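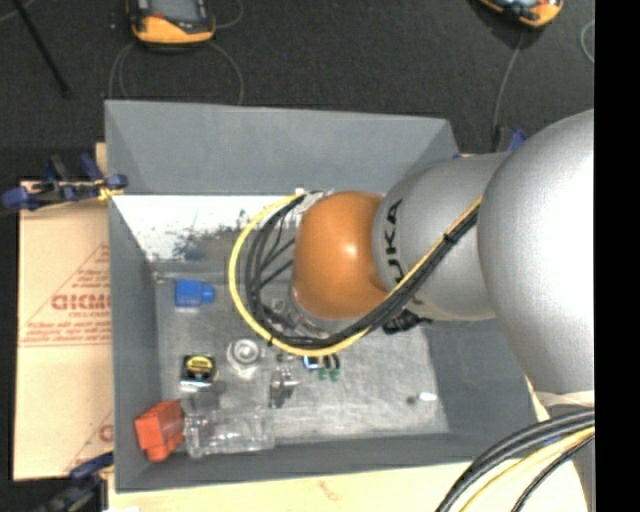 Slide 2. Small items in an open bin

Start with the plain point: most of what gets lost in a shop is small. The big stuff has a place because it has to. Tape measures, caps, clips and fittings end up in whatever tray is closest.

Point out the mix on the slide. There is something like a tape measure, a small blue block, a red-orange one with steps in it, and then the clear pieces. Ask the room which ones they saw first. Give them a few seconds.

Colored things get found. Clear plastic on a gray floor does not. The clear box on its side is one of the clear pieces and you still look through it to the gray underneath.

Slide 3. What we counted at Plergate

We emptied every open bin in the Plergate shop and sorted by hand. 3,494 loose items. Of those, 2,724 had a labeled home somewhere else in the building. Say both numbers slowly, people write them down.

The rest had no home at all. Mostly caps, lids and fittings from kits that were used up long ago.

If asked: screws and washers were left out of the count. They went straight to the hardware drawers.

Slide 4. Three groups

Tools. Anything you pick up, use and put back. These should never be in a parts bin. Move them first.

Parts that belong to something. Clips, brackets, fittings. Bag them with the name of the thing they fit. If you can't name it in one minute, it goes in the next group.

Unknowns. One box, dated, lid on. When the date passes, it gets thrown out. We started with April as the date and kept to it.

Slide 5. The bin itself

Shallow is good. You can see the whole floor without digging. Sloped walls help too, you can slide a small piece up the side with one finger.

Gray is a poor color for clear parts. At the Ivar site we put a sheet of dark blue paper in the bottom of 20 bins. Cheap, and it has to be replaced when it gets oily. Felt was tried and dropped. It held on to metal chips.

Wipe the walls when the bin is empty. Smudges near the bottom edge look like small parts when you are in a hurry.

Slide 6. The weekly pass

One person, one cart, up to 20 minutes. Go bin by bin. Tools out, bags checked, unknowns to the box. Do not reorganize shelves on this pass. It turns into an afternoon.

Oyewole does it at shift change. Cernex does it first thing in the morning. Either works.

Skip slide 7 if short on time. It is only the label sizes, and they are in the handout.

Slide 8. Questions

Leave the group list up on screen. Have the bag labels and the dark paper on the front table so people can handle them.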